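I've had the Ferach wrap skirt pattern sitting in my drawer since last September, and I finally cut into it! I'd been putting it off because wrap skirts and I have a bit of a history (a windy seafront, a bag of chips in each hand, I'll leave the rest to you). But a friend at our sewing evenings wore hers for the third time in a row and I gave in.

It's a midi length with a proper overlap, a shaped waistband and long ties that go through a slot at the side. The pattern comes as a paper packet from Renon, with a fold-out sheet and a little stapled booklet. No PDF taping on the living room floor, hooray. My knees are very grateful. 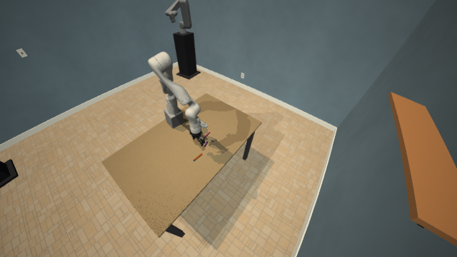
Sandon Makers' Club - Sewing and Textiles Group

Fabric first. The packet suggests a light cotton or a linen blend, and I used a Kuusisto linen mix in a dusty sort of green that I'd been saving for something special. It has a bit of weight to it but still swishes. I've since held the pattern up against a stiffer denim and I do think it would work, though I'd leave out the inside facing and bind the edge instead, otherwise that waistband is going to be like cardboard. Has anybody tried it? Please tell me before I cut up the good denim!

I prewashed on a warm wash and dried it on the line, and it shrank a little in the length, so do allow for that. I'm fairly short and it didn't matter. If you're tall, buy extra.

The pieces go together beautifully. All the notches matched, every single one, and I can't remember when I last said that. The front panels have a very slight curve at the hem, so it doesn't dip down at the corners when you walk, and the darts at the back are tiny and sit just where they should. I made a straight size from the chart with no changes at all and it fitted straight off. For me that never happens. I usually have to take a good wedge out of the back waist.

The booklet is mostly very clear. The drawings are big, the right and wrong sides are shaded differently, and it tells you when to press (all the time, is the answer). My one real grumble is step 15, where you turn the waistband and leave the gap for the tie. The drawing shows it from the inside and the words describe it from the outside, and I sewed the gap shut. Twice! Fiona Gourlay had done exactly the same thing on hers, so I don't feel too bad. What worked for both of us was putting a pin at either end of the gap before turning anything, and sewing up to the pins and stopping.

The hem is narrow and turned twice. On a curve that can be fiddly, so I ran a line of long stitches round the edge first and eased it in with that. It took me an evening, with the radio on, and it came out lovely and flat. The ties took nearly as long, because turning a long thin tube of linen the right way out is nobody's idea of fun. A loop turner helps. A knitting needle will do if you go gently at the corners.

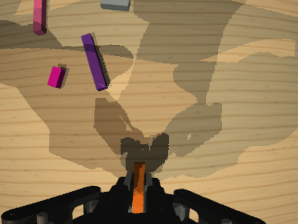 Orange block in the gripper, with the pink, grey, purple and magenta ones still on the table.

Now, does it stay shut? Yes! I've worn it to work, to a barbecue and on a bus with the windows open, and the overlap is deep enough that I didn't have to clutch at it once. Sitting down is fine too. I did add a small press stud on the inside corner, which isn't in the instructions, and I'd say it's worth the two minutes for the peace of mind.

It goes with far more than I thought it would. I tend to make skirts that match one top and then hang there looking reproachful, but this has been out with a white tee, a stripy jumper and my old navy blouse (tucked in, as the waistband is too nice to cover up). The ties can go in a bow at the side or wrap right round and knot at the back. I like the knot better, as the bow gets caught under my cardigan.

Pockets - there aren't any. I know, I know. I'm going to try a patch pocket on the next one, on the top panel so it doesn't pull when I sit. The side seams would take an inseam pocket as well, but I'm not sure I want the bulk in linen.

I'd happily give this to somebody who has made a couple of simple things and wants a bit more shape. For a complete beginner I'd suggest having a friend nearby for the waistband. My second one is already cut out, in a cotton lawn with small yellow flowers, and I've put the pins in for step 15 before doing anything else.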